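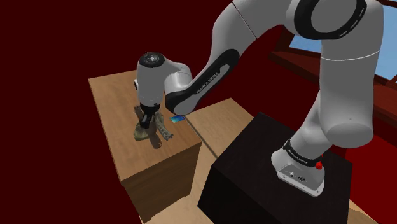

Sutherland letters, box 6: transcription conventions and the online index

dgu_archive
The first batch of scans from the Sutherland correspondence is up on Hamia. 71 letters, nearly all to the herbarium, on freshwater mosses. Before I publish the transcriptions I need a decision on names. Sutherland writes the same taxon three ways within a single letter, and his abbreviations change between the early and late material. My plan is to keep the text exactly as written and put the accepted name in a separate index field. Objections by the end of June please.
Deming Gu

peatbog
No objection to the diplomatic text. I do object to a single "accepted name" field. Accepted by whom, and when? Two of the genera in the first folder have been split since the last printed checklist. You need the name, the source and the date of the source, or the index will be out of date within a few years and no one will be able to tell which parts.

dgu_archive
Hamia allows one authority field per record. I can put the source in the notes, but notes are not searchable.

dchisholm
They are searchable if the administrator turns on full indexing. We did it for the Clodow field notebooks. It slows the overnight rebuild and has no other effect I have noticed.

peatbog
It also returns every stray word in the notes as a hit. I tried to find one collector in the Clodow set and got pages of shelf marks.

dchisholm
You searched without the field prefix. The help page covers it.

peatbog
The help page covers it for the old version.

lichenometry
Separate matter. Letter 70 is catalogued as being to Suster, but the salutation is only "Dear Sir" and the contents repeat what Sutherland had already told Suster in letter 2. Why would he send the man the same list of localities again? I would enter the recipient as unknown.

dgu_archive
The attribution comes from a pencil note on the back, not in Sutherland's hand. I took it from the old card catalogue without checking.

lichenometry
Then record it as "Suster (pencil annotation)" and let the reader judge.

dchisholm
Agree on 70. On the names, I would rather have one field filled in consistently than three half empty. Specimen numbers matter more to me. If a letter cites a packet, link the packet, and the current determination can be read from the specimen record.
Diane Chisholm

peatbog
That works where the packet survives. Most of the early ones were never numbered.

dgu_archive
Noted. I will link packets where they exist, and use name plus source in the notes for the rest. Full indexing has been requested. Letter 70 is changed. The question of whether to expand "c. fr." in the transcriptions is still open.

lichenometry
Leave it. Anyone reading moss letters knows what it means.

peatbog
Put it in the list of abbreviations all the same.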